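2022-01-04
Posted by Nele Dekker

The small stuff

I had the first days of the year off and spent one of them on the small stuff in the bedroom. I don't mean clothes or books. Those have places. I mean the things that end up on the windowsill, in coat pockets, in the drawer under the phone charger and at the bottom of the gym bag.

My method is the same every time. I go through the room with a tote bag and put every loose thing in it, then empty the bag onto the bed and sort from there. The bed works better than the floor because I don't have to kneel, and I can't go to sleep until it is finished. Last October I tried it on the floor and the pile stayed there for 5 days.

For sorting I use a gold tray. I bought it at the flea market in Dralbridge, from a man named Hendrik Martens who had one table of dishes and one of door handles. It is shallow and has flared sides, so small things stay in it when I carry it across the room. I have used it for keys, for fruit, and for one winter as a stand for a candle. As a sorting tray it does its best work.

The rule is that anything in the tray has to be dealt with before more goes in. If I let it pile up I have only moved the mess from the sheet to the tray.

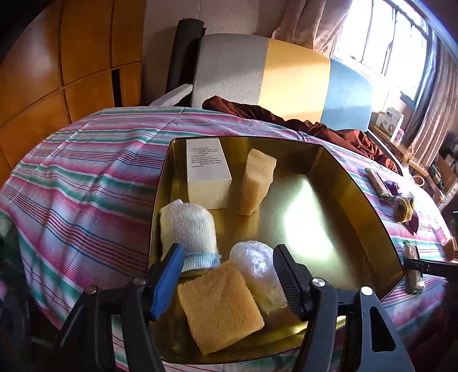
Tray on the bed, with a sock, two sponges and a small white box in it.

The sock took the longest. It is white with a light blue cuff and I could not remember whether it was a good one or one I had already given up on. I unrolled it, checked the heel, and rolled it up again. It goes in the sock drawer.

Sponges are a different problem. I buy them for the bathroom and then leave them wherever I was when I opened the shopping. My rule now is that unused ones go under the sink and used ones get one more job, usually the window frames, before they go out. Crumpled plastic bags get flattened and put with the others in the kitchen if they have no holes.

Snack bars go back in the backpack. I buy them for the train and find them again months later, so I check the date on each one. Twine goes in the kitchen drawer with the scissors. I never use much of it but every time I throw a piece away I need one that week.

Then there is the group I call bathroom or not. It covers creams, oils, sample packets, and anything else that came in a box and might belong on a shelf. For years I kept all of it in the bathroom cabinet, and the cabinet is too small. Toon Verschueren, who lived here before me and left me the shelf brackets, kept his in a shoebox in the hall, and I thought that was strange until I tried it.

My version is an open box with a dark rim and a shiny yellow inside. The bright inside helps, because I can see what is at the bottom without taking everything out.

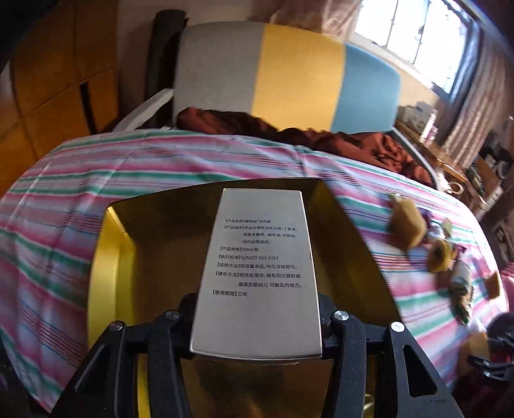 I only keep things in it if I know what they are for. If I have to read the label to find out, I read it once, all the way through, and then decide. Directions and storage notes matter more to me than the front of a package. Oils and creams should mostly be kept cool and out of the sun, and my windowsill is neither in summer, so nothing goes back there.

Anything past its date goes out the same day. I used to set those things aside "to check later" and later was usually the next move.

The whole job took around 54 minutes, not counting a break for coffee. I still have the pile of fabric at the head of the bed to go through. Most of it needs folding and some of it may go to Euan, who asked about dust sheets for his painting. I also want to wipe down the wardrobe doors while I have the sponges out.

Next is the desk drawer. It sticks, and I think there is an envelope caught behind it. If it is the warranty card for the Paquette lamp I will be pleased, as I have been looking for that for a long time.

Contact | © Nele Dekker | Back to top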